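Cito documentation > Tutorials > Filtering rollouts by ensemble disagreement

This tutorial covers the disagreement filter used in the Virnirdale block tasks. It assumes that Cito is installed, that the Zerasell simulator starts without errors, and that you have a folder of recorded rollouts to work from. If you have not recorded any, do the tutorial on rollout collection first.

Background

The learned world model predicts the next camera image and the next arm state from the current ones. A policy trained inside it does well until it reaches states the model has seldom seen. From there the predictions drift, the reward estimate goes with them, and the policy learns to exploit the error. The Mahmoudi filter limits this by training several copies of the model from different random seeds and dropping any imagined step on which the copies disagree too much. The method does not need labels or any change to the policy code.

Step 1. Prepare the rollouts

Put the recordings in one folder and run the index command on it. The default block set has 2000 rollouts for training and 200 held out. Keep the held-out rollouts in a separate folder. The index command does not check for duplicates between the two, and a leak here will make the threshold in step 3 far too low.

Set the seed in the project file. We use 1043 throughout, so that your numbers can be compared with ours.

Step 2. Train the ensemble

Each member uses the same network and the same settings. Only the starting weights and the order of the batches differ. Train the members one after another if memory is short; the result is the same. Stop each one when the loss on its own validation split has been flat for 2 checks in a row. Do not use the held-out folder for this check.

Members that stop much earlier than the others should be trained again with a new seed. One weak member raises the disagreement everywhere, and the filter then removes good data along with the bad.

Step 3. Set the threshold

Run every member over the held-out rollouts, one step ahead, and save the variance of the predicted arm state. Sort the values and take the 95th percentile as the threshold. The image prediction is left out on purpose. Its variance is dominated by shading and reflections on the blocks and says little about whether the motion is right.

If your task depends on the pose of a block as well as the arm, add the block pose to the state before you train. It cannot be added afterwards.

Step 4. Apply the filter

Turn the filter on in the policy settings and start training. An imagined rollout is cut at the first step above the threshold, and the steps before the cut are kept. Reward is not carried over the cut. The log gives the mean length of the kept part. It should start short and grow. If it stays at one or two steps, the threshold is too low or the ensemble is poor, and you should go back to step 2.

Step 5. Check by eye

Render a few of the steps close to the threshold and look at the arm and the blocks together. Views in which the end of the arm meets a large block are worth the most time, as the depth order is hard to judge there and the end can seem to pass into the block or just behind it. Compare the render with the saved arm state before deciding that a step is bad. A small block resting on a larger one should also be checked against its saved pose.

Known limits

The filter finds steps on which the members differ. It will miss an error that they all share, such as a wrong friction value in the simulator. It also slows training, as each imagined step is run once per member.

Questions about this page go to Davoud Rostami.
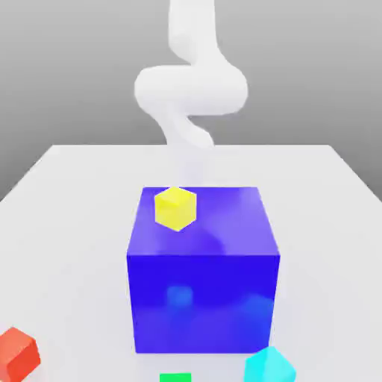

Page last changed: Tuesday, February 8, 2022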